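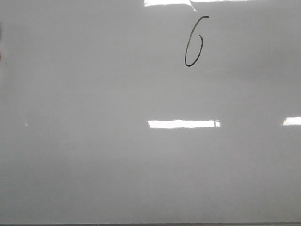

Review: Bandham episode recorder, with the Sustbridge whiteboard task pack

Last updated: May

The Bandham recorder is a small box and a piece of software that collects demonstrations for imitation learning. It takes in the video streams and the joint states, puts them on a single clock, and writes one file per episode. The Sustbridge task pack is sold separately and adds task definitions for board work: write a digit, write a short word, erase a region, erase everything. We bought both to build a set of writing and erasing examples on a wall-size whiteboard, and used them for 3 weeks on one arm with one fixed camera and one wrist camera.

Setup

Installation took an afternoon. Most of that went into camera calibration, which the manual covers in a single page that assumes a matte surface. Our board is glossy. The calibration target is detected well enough in the middle of the board and badly near the ceiling light reflections, and the software reports only a pass or a fail with no error map. We ended up moving the target by hand until it passed, then checking the result with our own script. Anyone without such a script should write one first.

Clock alignment is the best part of the product. We measured the offset between the two camera streams at the start and end of long sessions and found no drift worth correcting. Dropped frames are flagged in the file header - a small thing, but the recorder we used before this one filled the gaps with copies and said nothing.

Recording

A session goes as follows. The operator picks a task, the software shows the prompt, the operator teleoperates the arm, and a foot pedal marks the start and the end. Between episodes there is a reset prompt with a still from the fixed camera, to be accepted or rejected. We recorded 200 episodes with the default settings before changing anything.

The single-digit tasks are the most useful in the pack. They are short, the outcome can be checked from one still, and a failed stroke is obvious. The pack stores the last fixed-camera still of each episode as the outcome image and asks for a label.

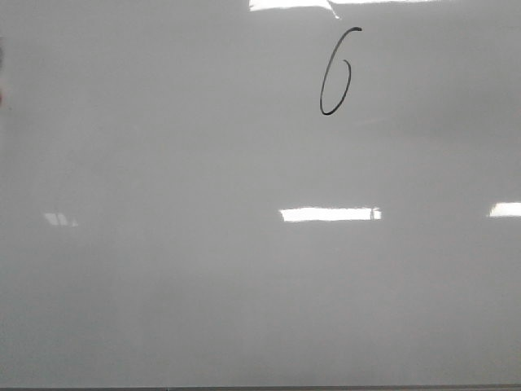

Fixed camera, digit task, label "6". The bright bars are ceiling lights reflected in the board.

The built-in digit checker is less useful. It crops the board, thresholds it, and compares the mark with the prompt. Black marker on a pale board ought to be the easy case, and with the lights off it is. With the lights on, the crop often includes glare, and the checker returns "uncertain" for digits that any person can read. Of the 200 episodes, 54 came back uncertain. We relabeled those by hand. The threshold can be changed, but only for a whole session, so a setting that suits the top of the board has to serve the middle as well.

A tall, narrow 6 with a small loop is also more likely to be marked uncertain than a round one. For a training set that is the wrong way to lean. Unusual handwriting is worth keeping, and a checker that makes it tedious to keep will thin it out over time. We turned the checker off after the first batch.

Erase tasks

Erasing is where the pack shows its age. The region task defines success as no dark pixels inside a box, seen from the fixed camera. Gray residue passes this test at the default level, even when it is plain in the wrist view. The wrist stream is recorded at full quality and can be used for labeling, but the pack never looks at it. Labels made from both views disagreed with the pack's own labels often enough that we no longer trust the latter for erasing.
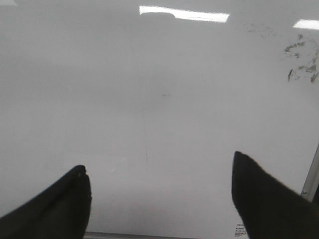 Didar, running the same pack on a smaller board, disagrees on this point: "I wouldn't throw out the erase labels. Raise the residue level to 4 and rerun the checker over the saved files, you don't have to record anything again. It gets strict, and you'll reject some good wipes, but what is left is clean."

We tried this. Level 4 does catch most of the residue we cared about. It also rejects episodes in which a reflection has a hard edge inside the box, so on our board the gain is small. On a matte board it would probably be the right default. The rerun is fast and leaves the original labels in place under a separate key.

Export

Files export to the common training formats without trouble. Two complaints. The task prompt is stored once per session instead of once per episode, so mixed sessions have to be split before export. And the wrist camera's exposure setting is not saved anywhere, so it has to be kept in a separate log.

Verdict

The recorder is worth the price for the timing alone, and we will keep it. The task pack is a fair starting point for digits and a weak one for erasing. Buy the recorder first, write a few task definitions by hand (the format is plain text and short), and add the pack later if the prompts turn out to be needed.

Tested with the stock foot pedal. The wireless pedal was not tested.

Review by Ogunleye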